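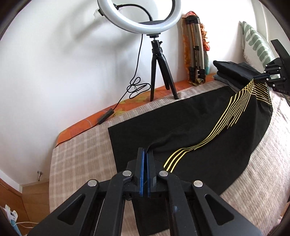
1/ I moved from Nelness to Skosum in August and I want to write some notes about the move, mostly for people who came to this country later in life, like me. My English is not perfect, please be patient.

2/ The distance is 1059 kilometres. I took the night coach and not the plane. The coach allows 2 large bags and one small. Extra bags go by freight, and you must book the freight at the depot in person, not by phone. I learned this on the second visit.

3/ Each large bag can be up to 36 kilos. I weighed mine on the bathroom scale, and the depot scale gave a different number. I had to take out my dictionaries and carry them in my arms. Now I know the colour of every page.

4/ The coach stops at Gill for 40 minutes. There is one bakery near the stop and it has a good cheese roll and very strong tea. If you sleep easily, set an alarm, the driver makes the announcement only one time and quietly.

5/ About the flat. I rented in Movwood, it is a neighbourhood on the hill side of Skosum. The rent is lower there, but the bus to the centre finishes early in the evening. Please look at the timetable before you sign. I looked after.

6/ A word question for native speakers. My neighbour said to me "you've landed on your feet". I thought she was speaking about the stairs, so I answered that they are quite steep. She was very kind and did not laugh much.

7/ Change your address at the bank first, and then at the other offices. They all wanted a letter from the bank. The library did not want any letter and gave me a card the same day, so the library is now my favourite office.

8/ Somebody asked if I miss Nelness. I miss the harbour and the Sunday market. I do not miss the wind. Tomorrow I will try to write about the freight boxes, one of them is still at the depot and I have to call them in the morning.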